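We use cookies to remember your reading preferences and to measure traffic. By continuing to browse you accept our cookie policy. Accept | Manage settings

Report the Failures by Cause

The standard results table for a manipulation policy has one number per task. The number is a success rate, usually over a modest count of trials, and it is usually printed in bold if it beats the row above it. I think this format has outlived its use, and the recent work on in-hand cube reorientation shows why.

The Pevwood benchmark asks a policy to rotate a puzzle cube to a target orientation, with training done entirely in simulation. Its authors report 213 evaluation episodes for the baseline and a success rate of 73 percent. Both figures are stated clearly and I have no reason to doubt them. The trouble starts when a reader tries to use them. A failed episode in Pevwood can mean that the cube was dropped, that it was held but stalled short of the target, or that the pose estimator lost the cube while the controller went on executing a reasonable plan for a cube that was somewhere else. All of these go into the same bin.

They call for different fixes. Drops respond to contact modeling: friction ranges, fingertip compliance, the delay between command and motion. Stalls tend to be a reward or horizon problem. Estimator losses are a vision problem, and no amount of controller training will touch them. A lab that reads 73 percent and sets out to improve it has no guidance on where to spend its compute.

The Kosetska simulator, which my own group uses, logs contact state and ground-truth pose at every step. Sorting failures by cause from those logs took me 2 afternoons, including the time spent arguing with the file format. The thresholds are a judgment call. I count a drop when all contact is lost and the cube falls below the palm plane, and I count an estimator loss when the pose error stays above a fixed bound for 7 consecutive control steps before any drop. Somebody else would choose differently. That is fine, provided the thresholds are printed.

The usual objection is sample size. Split a small set of failures into bins and the bins become small, and small bins invite overreading. I accept the arithmetic. The remedy is to run more episodes, and in simulation an episode costs very little. It is strange to see papers spend weeks of accelerator time on training and then stop evaluating at a few hundred rollouts.

A better objection is that causes interact. A slightly wrong pose leads to a slightly wrong grip, which leads to a drop several steps later. My order-of-events rule assigns that episode to vision, and one could argue for assigning it to both. The Tavares protocol handles this with a replay test: rerun the failed episode from the same initial state with true pose supplied, and see whether it still fails. I would like to see that adopted generally. It needs a simulator that restores state exactly, and some do not.

Camera distance deserves its own column too. Close views give the estimator plenty of pixels per sticker and few complete faces. Pulling back reverses the trade. Benchmarks seldom say how performance changes along that axis, although the renderer can sweep it overnight.

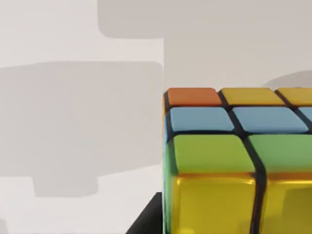 Sesora wrote in to say that the replay test flatters the controller, as supplying true pose also removes the sensor delay the policy was trained to expect, and that a fair version would feed in the true pose late by the same number of steps.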